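Search this blog Search

House rules for simulated grasping (the long version)

2023-10-04

So I promised a few of you after the Istley meetup that I'd write up the rules we use on Zetdale, and then I didn't, and then July happened and I moved apartments, and now it's October. Sorry! The list on our wall has 13 items on it and I'm not going to do all of them, because a few are about file naming and would put you to sleep. These are the ones I end up arguing about.

Quick background if you're new. Zetdale is a pile of simulated household pick-and-place episodes, 1,121 of them right now, and people outside our group have started using it. That's great, and also a little scary, because once other people build on your stuff they inherit every lazy decision you made at eleven at night. The rules came out of that.

Rule one: say it's simulated, every time, right up top. In the title of the chart, in the first line of the readme, in the talk before you show the first clip. I've watched rendered rooms get good enough that folks in the third row nod along thinking there's a real arm in a real living room somewhere. If a person could walk away with the wrong idea, fix the slide. I got burned by this myself at a demo for Prokopenko (nice people, very patient with me) where I spent ten minutes talking about success rates before a hand went up and asked what floor the robot was on. Ugh.

Rule two: write down what counts as success before you run anything. I can't tell you how many times I've seen a definition drift. It starts as "object lifted and held," then there's a batch where the thing gets lifted and wobbles, and somebody says well, that's basically held, and by the end of the week you're counting a nudge. We put the definition in the config file, with a height and a hold time, and if we change it we rerun the old batch too. Yes, the whole thing. Yes, it's annoying. Do it anyway.

Rule three is the one I like best: don't tidy the room. Our early episodes all happened on a bare table with one object sitting dead center, and the policy looked brilliant. Then we started putting things where people leave things, bowls on sofas and pencils on cushions, and our lovely numbers fell through the floor. A cushion runs right up against an armrest and a backrest, so there's a lot less room to swing a wrist. If your test set has no furniture in it, say so, and please don't call the result "household."

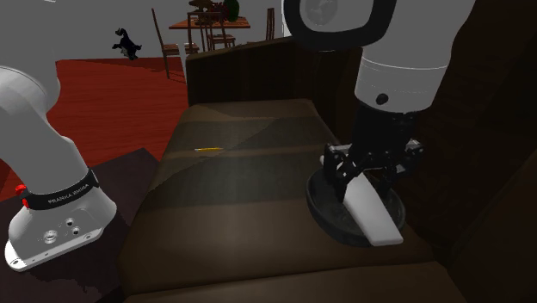 Stefaniia Lytvynenko thinks I've got this one backwards, and told me so at length over email. Her view is that a cluttered room hides the cause of a failure, and that a rule like mine should come second to a plain baseline: same object, same pose, empty table, every single release. Without it, she wrote, you're only reporting that something got harder, with no clue what.

And okay, she has a point, and I've changed the wall list. We now keep a plain set and a messy set and report them separately, never averaged together. I still think the messy one should be the headline number. We'll probably be fighting about it at Christmas.

Rule four: log the boring stuff. Random seed, simulator version, friction values, the time step, which gripper model, which camera was feeding the policy. I used to keep this in my head, and my head is not a good place. We moved to a little logger called Hernunance last spring, and the thing I love about it is that it refuses to start a run if a field is blank. Infuriating for the first week! Then one day you need to rerun something from two months ago and it just works, and you want to send somebody flowers.

Friction deserves its own rant. If you tune friction until the grasp sticks, that's a result about your tuning. Pick your values from a source you can name, write the source down, then vary them and report the spread. We do five settings per object now. It used to be one, and I'm not proud of that.

Rule five: look at what the policy looks at. A wide view makes everything seem obvious, because you, the human, can see the whole sofa and the bowl and where the arm is coming from. Get in close and it's a different problem. The fingers themselves take up a good chunk of the view, the light drops off, and a dark dish against a dark seat can nearly vanish. So our reviewers have to go through the close views before they're allowed an opinion about a failure. I've lost count of the times I was ready to blame the planner and changed my mind after that.

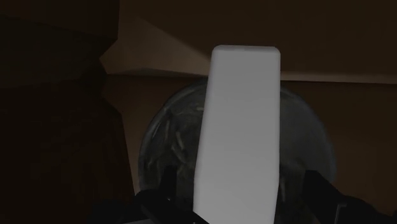

Close in between the gripper fingers, simulated. Black fingers, dark dish, pale block.

The flip side is that you shouldn't brighten the renders to make them look nicer in the paper and then leave the dim ones in the training set without a word. Publish what went in. If you did adjust a figure for print, put it in the caption.

Rule six, keep your failures. We had over 60 episodes in a folder called "junk" and I nearly deleted it in a fit of spring cleaning. Some of those turned out to be the most useful clips we own, because they had a real pattern in them (tall narrow things lying across a rim, mostly). Failures ship with the data now, labeled, with a reason code, and "unknown" is a perfectly fine reason code. I'd much rather read "unknown" than a confident guess.

Rule seven is short. Don't carry a simulated number over to a real arm without testing on a real arm. No "we expect." No "should transfer." If you haven't run it, leave the sentence out.

I'll do a second post on the labeling rules if there's interest, that's a whole other can of worms. And if your group has a list of its own, send it over or drop it in the comments, especially if you've got something sensible on hold times. Ours is still kind of a mess.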